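Seasonal packers wanted - Clendeck garden ornaments & planters

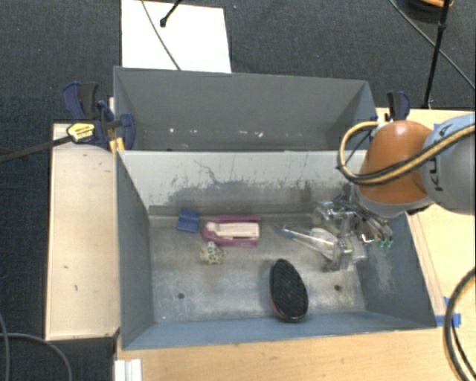 We ship garden statues, birdbaths, hanging planters and solar stake lights, and October is when the holiday orders start piling up. Need 4 packers for the evening shift, start right away. Most of it is resin and glazed stuff so careful hands please. You pick the order, wrap it, box it, label it. Grey metal bins on the tables, same kind as up top, scuffed and scratched but they do the job. Check the floor of the bin before you pass it on, small pieces get left back by the rear wall. Then next order.

Shift is 8 hours with a paid meal break. Standing most of the time. Some lifting, the Goma birdbaths are heavy, two people on those always.

What we need from you:
Over 18
Can read a pick list
Own ride, no bus out here after dark
Weekends a plus, not required

Experience with breakables is nice but we'll train you. Gloves provided, bring your own shoes (closed toe, no exeptions). Staff discount on everything incl. the Pralex fountains. Good packers get asked back for the spring rush, thats when we do 1,000 orders a week.

To apply: come by the side door, Unit 101, Zacharias Road, any weekday afternoon. Bring ID. No resume needed, theres a one page form.

Posted 30 October 2025. Open till filled.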